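**Bornby tabletop, white matte**

Item no. 776. Sold without legs.

The Bornby is our most ordered tabletop and we make it since the first year of the workshop. It is a plain white laminate top with a matte finish, for a desk, a sewing corner or a small kitchen. The color is a little cool. If you look for a warm cream white, please see the Kuvum instead.

The top is 60 cm deep and comes in one thickness. You can order it with or without the cable hole – please choose before you pay, as we drill it at the workshop and cannot close it again. The four sides have the same edge band, so it does not matter which side you put to the wall. 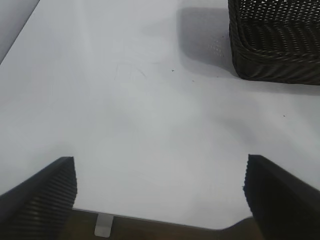

For legs, we recommend the Darko frame or any set with a mounting plate not larger than 51 mm. Pilot holes are already made for Darko. For other legs you will need a drill and short screws. Kelly Peixoto in our packing room has written a one-page guide for this and it is inside every box.

**Cleaning**

Use a soft cloth with warm water and a little dish soap. Dry it after. Please do not use scouring powder or the rough side of the sponge, it makes shiny spots on the matte finish and they will stay. Coffee and tea come off easily, hair dye does not.

**Delivery**

Orders paid before Tuesday noon leave Urkero the same week. The box is flat but heavy, so two persons should carry it. Check the corners before you sign. If a corner is damaged, write to Harriet Esposito at the order desk with your order number and one photo, and she will send a new top.

The version with rounded corners is sold out and comes back in November.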